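Lagerbehälter aus Metall für Mischware: Gebrauchsspuren, Reinigung und Ordnung im Behälter

Projektbericht im Modul Materialfluss und Lagertechnik
Bearbeitung: Mahnaz Akbari, Babak Rashti, Ehsan Nikzad
Betreuung: Gebremedhin Derese
Abgabe: 4. Juli

1 Ausgangslage

Im Kleinteilelager der Firma Pellero werden Retouren und Restposten in offenen Metallbehältern gesammelt. Die Ware ist nicht sortenrein. In einem Behälter liegen Spielzeugteile, verpackte Haushaltsartikel und lose Einzelstücke nebeneinander, bis sie zugeordnet und neu eingelagert werden. Der Bestand umfasst 61 Behälter, von denen 47 zum Zeitpunkt der Aufnahme in Gebrauch waren. Die übrigen standen gestapelt im Nebenraum und wurden nicht untersucht.

Anlass der Arbeit war eine Anfrage der Lagerleitung. Saeed Bakhtiari hatte im März darauf hingewiesen, dass für die Behälter weder ein Reinigungsintervall noch ein Kriterium für die Aussonderung festgelegt ist. Bisher entscheidet die jeweilige Schicht nach Augenschein.

2 Fragestellung und Abgrenzung

Untersucht wurden drei Punkte: der Zustand der Innenflächen, der Aufwand für die Reinigung und der Einfluss der Verpackungsart auf die Auffindbarkeit einzelner Artikel. Tragfähigkeit und Stapelbarkeit waren nicht Teil des Projekts. Kunststoffbehälter der Baureihe Cimham, die in einem anderen Hallenabschnitt verwendet werden, blieben ebenfalls außer Betracht. Ein Vergleich wäre nur bei gleicher Befüllung sinnvoll gewesen, und diese ließ sich im laufenden Betrieb nicht herstellen.

3 Vorgehen

Jeder Behälter wurde einmal im befüllten und einmal im leeren Zustand begutachtet. Die Innenflächen wurden nach einer vierstufigen Skala bewertet:

Stufe 0: keine erkennbaren Spuren
Stufe 1: matte Stellen, feine Kratzer
Stufe 2: dunkle Kratzer oder Abrieb, Verfärbungen
Stufe 3: scharfe Kanten, Verformung oder durchgehende Korrosion

Boden und Wände wurden getrennt bewertet, da sie unterschiedlich beansprucht werden. Maßgeblich für die Gesamteinstufung war jeweils die schlechteste Fläche. Zwei Personen bewerteten unabhängig voneinander; bei Abweichungen wurde gemeinsam nachgesehen. Die Inhalte wurden beim Ausräumen erfasst. Insgesamt waren es 1.311 Artikel.

Für die Suchversuche wurde ein Artikel benannt und die Zeit vom Nennen bis zum Ergreifen gestoppt. Die Versuchsperson stand vor der Längsseite und sah von oben in den Behälter. Als Beleuchtung diente die vorhandene Hallenbeleuchtung.

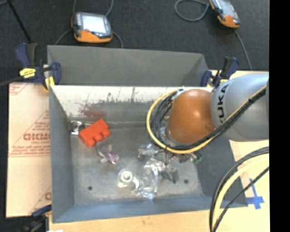

Die Einstufung der Innenflächen bereitete an den Wänden mehr Schwierigkeiten als am Boden. Auf hellen Wandpartien treten Spuren deutlich hervor, auf abgenutztem, fleckig grauem Metall gehen sie unter. Dunkle Kratzer und Schrammen wie die an der hinteren Wand wurden in Stufe 2 eingeordnet, ebenso schwache rote Verschmierungen, wie sie dort links unten vorkommen. Ob es sich bei solchen Verfärbungen um Farbabrieb oder um Rückstände handelt, ist nach Augenschein nicht zu entscheiden und war für die Skala auch nicht erforderlich. Löcher im Boden galten nicht als Schaden, solange der Rand gratfrei war.

4 Ergebnisse

4.1 Zustand

Die meisten Behälter fielen in die Stufen 1 und 2. Stufe 0 wurde nicht vergeben. In Stufe 3 wurden 13 Behälter eingeordnet, in der Mehrzahl wegen verformter Oberkanten. Korrosion trat nur vereinzelt auf und beschränkte sich auf die Ecken. Die Böden waren durchgehend stärker abgenutzt als die Wände – ein Befund, der angesichts des Einwerfens der Ware zu erwarten war.

4.2 Reinigung

Erprobt wurden trockenes Auswischen, feuchtes Auswischen und der Einsatz des Reinigungsmittels, das im Lager ohnehin vorgehalten wird. Trockenes Auswischen entfernte Staub, aber keine Verschmierungen. Feuchtes Auswischen genügte in den meisten Fällen. Das Reinigungsmittel brachte nur bei Klebstoffresten von Etiketten einen Vorteil. In den Ecken blieb bei allen Verfahren Schmutz zurück, sofern nicht mit einer schmalen Bürste nachgearbeitet wurde.

Kratzer lassen sich durch Reinigung naturgemäß nicht beseitigen. Mehrere Behälter, die vor dem Auswischen in Stufe 2 lagen, wurden danach der Stufe 1 zugeordnet. Die Bewertung sollte deshalb künftig erst nach der Reinigung erfolgen.

4.3 Auffindbarkeit

Artikel mit kräftiger Farbe wurden am schnellsten gefunden, auch wenn sie schräg oder in einer Ecke lagen. Am längsten dauerte die Suche bei Ware in zerknitterter Klarsichtfolie. Die Folie spiegelt, der Inhalt ist von oben kaum zu erkennen, und mehrere Folienpackungen nebeneinander wirken wie eine einzige. Glänzende Metallteile hoben sich vom grauen Boden ebenfalls schlecht ab.

Ein Versuch mit matten Bodeneinlagen der Firma Billetti verbesserte das Ergebnis bei Metallteilen, bei Folienware dagegen nicht. Die Einlagen verrutschten beim Ausräumen und mussten mehrfach neu ausgerichtet werden.

5 Diskussion

Die Skala war praktikabel, die Grenze zwischen den Stufen 1 und 2 jedoch unscharf. Hier gab es die meisten Abweichungen zwischen den Bewertenden. Ein Vergleichsblatt mit Musterflächen würde abhelfen. Die Suchzeiten sind nur eingeschränkt übertragbar, weil die Befüllung der Behälter schwankte und die Versuchspersonen den Bestand im Lauf der Versuche kennenlernten.

6 Empfehlungen

Die Behälter der Stufe 3 sind auszusondern oder an der Oberkante nachzurichten. Die Reinigung erfolgt feucht, jeweils nach vollständiger Leerung, die Ecken mit Bürste. Folienware sollte in eigenen Behältern gesammelt und mit einem matten Etikett auf der Oberseite versehen werden. Über die Beschaffung weiterer Bodeneinlagen ist erst zu entscheiden, wenn eine Befestigung gefunden ist; ein Angebot der Firma Pilkington für eine klemmbare Ausführung lag bei Redaktionsschluss noch nicht vor.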